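Minutes of the Jemarstead House Share monthly get-together, November

Present: Carla Ghanem, Mirsad Hoxha, Lucinda Sorensen, Jailson Peixoto, and me (Barrett Schumacher, taking notes again, so blame me for the spelling).

Started at 7:40, once Jailson had found the good chairs. Last month's minutes were read out loud by Lucinda in her radio voice and agreed with one fix: it was Mirsad who bought the dish rack, and he would like his credit.

1. Cloths and bins

This took up most of the evening! We've got the orange and the green ones now, and the clear bins to keep them in, and everybody has an opinion.

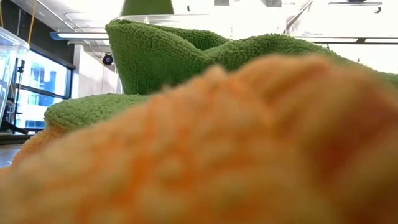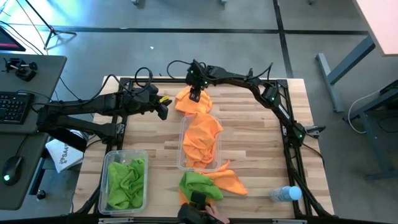 Carla wants one color to a bin, full stop. Green for the kitchen, orange for the bathrooms, and you never have to think about it. Mirsad thinks we'll all forget by the second week and would sooner sort by clean and used. We went back and forth on that for a good while (I had time to make tea) and then voted. Color won, four to one. Mirsad asked me to write down that he'll be very gracious when it falls apart.

Folding came up next. Lucinda folds hers in thirds and would like the rest of us to do the same, or at least something in that direction. Jailson said a cleaning cloth that's bunched up wipes just as well as a folded one, and I have to say I'm with him on this, but the lids won't go down on a heap. So we settled on folding in half, once, and nobody gets told off about corners.

We also agreed no fabric softener on the nubby ones. Carla ruined a set that way at her last place and she's still sore about it. Warm wash, low dryer, done.

Lids: Jailson to look for them in the hall closet. If they aren't there we'll do without until next month.

2. Laundry money

The kitty stands at $52. Carla has asked for $8 of it for labels and a marker that doesn't wash off, and that was fine with everyone. Lucinda wondered whether we could get the Rulon powder again instead of the Dumura. The Dumura makes Mirsad sneeze, so yes — Rulon it is, once the open box is finished.

3. The big table

Jailson would like it oiled before the holidays. He'll do it himself if the rest of us promise to keep our stuff off it overnight. Promised, with some grumbling from me. Drinks bottles and caps go home with whoever brought them, that's an old rule and we're keeping it.

4. Oyelaran delivery

Still no word on the shelf brackets. I called and got 40 minutes of hold music, so Lucinda is going to try email.

Anything else

Mirsad has a spare drying rack if anyone wants it. Carla does! It's by the back stairs.

To do:
Carla — labels and marker
Jailson — lids, table oil
Lucinda — email Oyelaran about the brackets
Me — type this up, put the wash settings on the laundry door

Finished at 9:15. Next one is at the same time next month, and Mirsad is bringing the cake.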